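Progress report to the Prullora fund, March 4, 2022

Sign-ups for the Truda lunch program stand at 3,229, up from 2,997 in November. I would not read much into that. Signing up is free, and only 442 people have come in for a meal more than once.

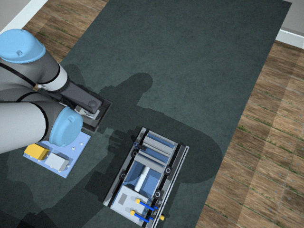 Computer rendering: light blue plate and dark green mat.

Wahyudi Entili wants to add 10 sites by fall. I am not convinced – the ones we have are half full on Fridays, and Meleris has yet to confirm its delivery prices.

Aoife Coughlan will send the receipts separately.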